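倉庫の棚、今日こそやる。連投すみません、自分用メモもかねて

まず現状。引っこしてきてから灰色の箱に「とりあえず」で入れたものが全部そのまま。ラベルなし。ふたなし。どの箱に何があるか自分でもわからん

朝9時開始の予定が10時半。コーヒー飲んでたら過ぎてた

1箱目。電池、輪ゴム、鍵(どこの?)、説明書の束。説明書は型番で検索したら全部PDFあった。紙は資源ごみへ。鍵は保留、鍵だけの袋つくった

2箱目、延長コード地獄。からまり方がひどい。ほどくだけで40分、途中で一回あきらめて昼ごはん。うどん

コードは8の字に巻いて面ファスナーで留めるのがいいとAnežkaに教わったのでそれで。結束バンドは切るたびに捨てるのがいやで、動かさない配線にだけ使うことにしてる

「仕分けは床でやるな、腰が死ぬ」ってOlanrewajuからリプきた。もう死んでます。台に上げた。全然ちがう。早く言って

箱の話。Nnajiの浅型を買い足した。1個892円。前のより浅い。深いのは下のほうが化石になるので、細かい物には浅いのがいい。これは3年かけて学んだ

でも浅いと棚の段が余るんだよな…棚板の位置かえるのにドライバー必要→ドライバーがどの箱かわからない→全部の箱あける。なにやってんだろ

あった。鍵の袋の下。なんで

3箱目、形がばらばらの小物ゾーン。車輪みたいなの、くさび形のやつ、カバーっぽい部品。単体だと何の部品か判断つかないのがつらい。くさび形のはたぶんドアストッパー、たぶん

こういうのは種類で分けようとすると手が止まる。「使う場所」で分けるとまあまあ進む。玄関、台所、作業台、不明。不明が一番多いけど気にしない

不明箱は2月まで置いておいて、それまで一回も触らなかったら手放す。Jummai方式。彼女はこれで部屋ひとつ空けた、すごい

重い物は下段。あたりまえなのに上に入れてた。前の自分に説教したい

ラベルはマスキングテープに油性ペン。ラベルライターも考えたけど3,104円で、見送り。テープで充分。はがせるし書き直せるし、字がきたなくても自分しか読まない

休憩。腕ぱんぱん。Gutasdaleの倉庫整理の動画見ながらアイス。あの人の棚、きれいすぎて参考にならん

再開します。箱の底に物を重ねないで平らに置くと、上からひと目で探せる。重ねた瞬間に下の段は存在しなくなる。今日いちばんの発見

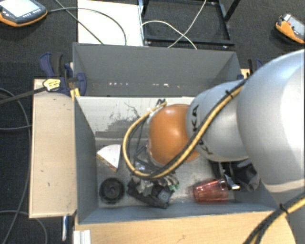
灰色の箱と透明の箱、どっちがいい?
透明は中身を忘れがちな物むけ、灰色はラベルを貼ってしまえる定番品むけ。うちは細かい部品を灰色、季節ものを透明にしてる。

色の話つづき。灰色の箱に黒い小物を入れると奥のほうが見づらい。底に白い紙しいたらかなりましになった。コピー用紙の裏紙でいい、ずれるので角だけテープ

Chiamakaから「箱の手前の壁が低いやつにすると出し入れ楽だよ」と。たしかに。次に買うときはそれにする。Jidutauに前が低いのあったはず、1,184円くらいだった気がする

夕方5時、棚3段目まで終了。残り1段。明日でいいことにする。腰が限界

鍵はまだ何の鍵かわかってません。心あたりある人いたら連絡くださ

↑「い」が抜けた。もう寝ます。いや夕飯たべてから寝ます

関連する投稿
・延長コードの巻き方、8の字で落ちついた話
・Nnajiの浅型ケースを棚に並べてみた
・説明書をぜんぶ捨てた日
・作業台の高さを上げたら腰が楽になった
・Alexの棚、組み立てで半日かかった

最終更新:2月 21:40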